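Small parts conveyors: your questions

Arboleda runs a short belt line for small machined parts. Most of what people ask us about it starts with something a salesman told them, so we have tried to be blunt.

Do I need a belt at all?

Probably less than you think. If you move 976 parts a month, a trolley will do. We started to see the point of a belt nearer 2000, and even then the savings were smaller than the Neser brochure promised.

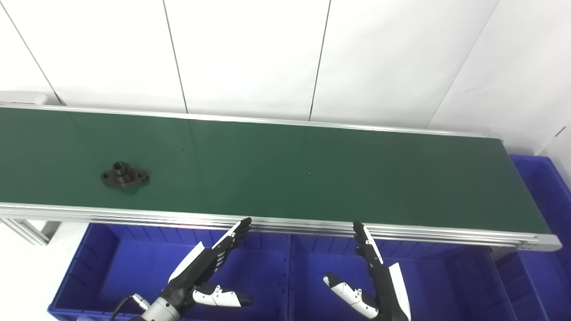
Photo: Jerome Macapagal / Arboleda

Why is the belt green?

Habit, mostly. We have heard that green is easier on the eyes and have yet to see anyone prove it. A black flange shows up well enough against it. So does dust, and you will want to wipe the belt more often than the manual says.

Are bins under the belt a good idea?

They use floor you have paid for anyway. Ours are blue plastic. Be wary of anyone selling "matched" bins at twice the price. Measure the gap under the rail first, then buy whatever fits and can be pulled out without skinning your knuckles.

Can parts go on any way up?

Flanges should sit flat on the base plate with the boss upwards. Suppliers will say it makes no difference. Try it with a bore that has to be checked at the far end and see how you feel by November.

Does it matter where on the width of the belt they sit?

Keep them off the rails. Beyond that we have no rule, and the Plirkel guide's advice on "optimum lane position" reads like padding to us.
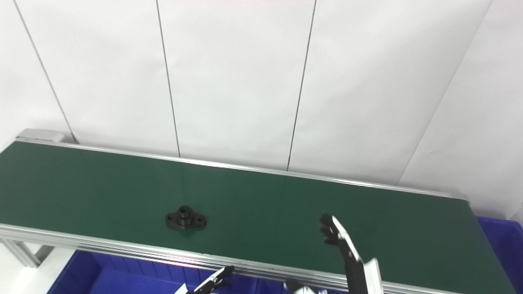 How often should I check the tracking?

Every 6 weeks here. Tukudport told us yearly, which seems hopeful. Look at both edges of the belt for fraying while you are there.

Are the grooved aluminium rails worth the extra?

Yes, grudgingly. You can bolt a guide or a stop on without drilling. They do collect swarf in the grooves, and it takes about 4 minutes with a stiff brush to clear a length.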